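FOR IMMEDIATE RELEASE

Skokley Swap Shelf Opens Its Doors for a Second Winter, With More Yarn Than We Know What to Do With

SKOKLEY, December

Hello again from the back room of the old Hamdy shoe shop! We're the Skokley Swap Shelf, and I'm the one who writes these things, so forgive me if it runs on a bit. I was told a press release should be one page. We'll see.

The news first: we're opening for our second winter season this month, we've got twice the floor space we had last year, and we're adding a mending table. Everything is still free. You bring in clothes you don't wear, you take home clothes you will, and if you've got nothing to bring you come in and take something anyway. We don't hand out tokens or points and you don't have to sign up.

For anyone who missed us the first time around, we opened last winter with four borrowed clothes rails and a hand-painted sign that faced the wrong way for most of a week. I figured we'd see a few neighbors and a lot of baby clothes. By the time we packed up in spring, 3054 pieces had gone home with somebody new. I know the number because I kept a notebook by the door and made a mark every time, and then I added up the marks twice on my kitchen table (I got the same answer both times, which surprised me more than anyone).

Coats went fastest. Kids' snow pants went second, and after that it was sweaters, sweaters, sweaters. Men's dress shirts hardly moved at all. If you have a closet full of them, please hang on to them until summer, when I'm hoping to do something with a quilting group over in Brikham.

So what's different this year?

The space, for one. We have the front room as well as the back now, and that brings us up to 600 square feet. It doesn't sound like a lot until you've tried to get two strollers past each other in half of it. Kids' things will be up front by the window, and adult sizes are in the back, sorted by size and then by whatever mood I was in when I hung them. There's a proper mirror. There's a bench for trying on boots!

Then there's the mending table, and I'm very excited about this one. So many good sweaters came in last year with one elbow gone or a cuff unraveling, and I ended up taking them home in bags and fixing them in front of the TV. I got through a fair few, and I also got pretty tired of gray thread. This season you can sit down and fix your own, with somebody next to you who knows how. We have darning needles, patches, buttons in every color, two sewing machines, and about 1028 small balls of leftover wool, which came to us from Vavard, the yarn shop on the corner, when they cleared out their stockroom. They wanted them gone and I said yes before I'd seen how many boxes there were. My hallway has not recovered.

You don't need to know how to sew. If you can thread a needle, great, and if you can't, we have one of those little wire things. Knits are the easiest place to start, since a darn on a chunky sweater hides itself pretty well, and if it doesn't hide you can pick a loud color and call it a feature. Thin, fine knits take more patience. Bring your reading glasses for those.

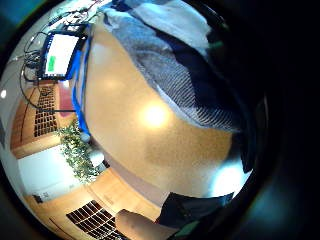

One regular, Vavard's nearest neighbor, wrote to us over the summer to say that the striped sweaters were the hardest to patch and the ones she'd kept the longest, and could we please get some decent navy wool in this time. We did! It's in the second drawer down, and there's plenty.

A few practical things. We're open weekday mornings from 10 until noon, plus a late opening until 7 once a week, and the day for that is posted on the door. The mending table runs the whole time we're open. Please wash things before you bring them, check the pockets (I've returned three house keys and a retainer), and tie shoes together in pairs. We can't take pillows, car seats or bike helmets. Underwear only if it still has the tags on.

We could also use hangers, the wide wooden kind most of all, and a second iron. If you'd like to teach something at the table, even just for an hour, come by and tell me. I'd love to see somebody do zippers. I'm hopeless at zippers.

Reporters and photographers are welcome any time we're open, and you don't have to call ahead. Park behind the building, and use the side door if the front one sticks.

Contact: Skokley Swap Shelf, the old Hamdy shoe shop, Skokley. Leave a note in the mail slot and I'll get back to you.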